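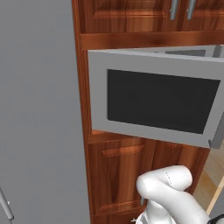
4. Setting up door and hinge tasks

This section explains how to prepare an articulated object (a door, a drawer or a lid) so that the Pasia planner can open and close it in the Brulitz simulator. Please finish section 3 before you start. The arm must already load without errors and the gripper must answer to the open and close commands.

The kitchen scene is used in all the steps. The microwave door is the target object. The same steps work for the cabinet doors, but the names of the joints are different.

4.1 Load the scene and check the joint

1. Start Brulitz and choose File, then Open Scene. Select the kitchen scene from the list.

2. Wait until the status line shows Ready. On a slow computer the first load can take around 2 minutes, as the textures are prepared at that time. Later loads are much faster.

3. In the object tree, open the microwave branch and click on door_joint. The joint panel opens on the right side of the window.

4. Check that the joint type is Revolute. If it says Fixed, the scene was exported without its joints and you must export it again (see 3.6).

5. Drag the joint slider slowly from left to right. The door should swing outward around its hinge, and the body of the microwave should stay in its place.

6. Put the slider back to zero and press Save State. The planner will use this state as the start of each trial.

Note: The slider moves the door directly, without any force. A door which moves well with the slider can still be too stiff for the arm. You will test this in 4.3.

4.2 Define the grasp frame

The grasp frame tells the planner where the fingers should go and from which direction. It is attached to the door, so it travels together with the door during the motion.

1. Right-click on the door handle in the object tree and choose Add Grasp Frame.

2. Turn the frame until the blue axis points into the door and the green axis is parallel to the handle.

3. Set Approach Distance to 7 cm. The gripper will stop at this distance before it makes the last straight movement.

4. Press Preview. A transparent gripper is shown at the grasp frame. If it is drawn in red, it touches another object, and you should move the frame a little along the handle.

5. Give the frame a clear name and save it. Do not use spaces in the name - the Phromma script reader does not accept them.

Caution: Do not attach the grasp frame to the microwave body by mistake. The first part of the motion will look correct, then the arm will hold still while the door limit error appears in the log.

4.3 Plan and run the opening motion

1. Open the Planner tab and choose Articulated as the task type.

2. Select door_joint as the joint and your saved grasp frame as the contact.

3. Set Waypoints to 16. With fewer points the gripper can leave the arc of the door and slip from the handle.

4. Turn on Collide With Scene. This includes the cabinet doors, the trim and the bar handles in the collision check.

5. Press Plan. If a path is found, it is drawn as a thin line from the gripper to the final door position.

6. Press Run. Keep the log window open and watch the value Contact Force.

7. When the run is finished, compare the joint value in the joint panel with your goal value. A small difference is normal.

Note: After it releases the handle, the arm goes back along the approach direction and then moves down, away from the door. If you want the arm to keep holding the door, turn off Retreat After Release.

Caution: The elbow is often lower than you expect. When the target is high in a cabinet column, the gripper can be free while the elbow is very near to the lower doors. Always look at the path from at least two camera views before you send the same plan to a real arm.

4.4 If the planner does not find a path

Message: No IK solution at waypoint
The base is too far away or too close. Move the base of the arm a little and plan again. You do not need to define the grasp frame a second time.

Message: Self collision
Change Elbow Preference from Up to Down, or the opposite.

Message: Joint limit reached, error 19
The door has a smaller range than your goal. Read the upper limit in the joint panel and enter a goal below it.

The door moves a little and then closes again
The spring value of the joint is too high, or the friction of the fingers is too low. Change only one of them at a time, and go back to the saved state before each new trial.

4.5 Save the task

Choose File, then Save Task As, and select the Pakine format if you want to use the recorded motion for training. The task file keeps the joint, the grasp frame and the planner settings. It does not keep the scene, so please store both files in the same folder.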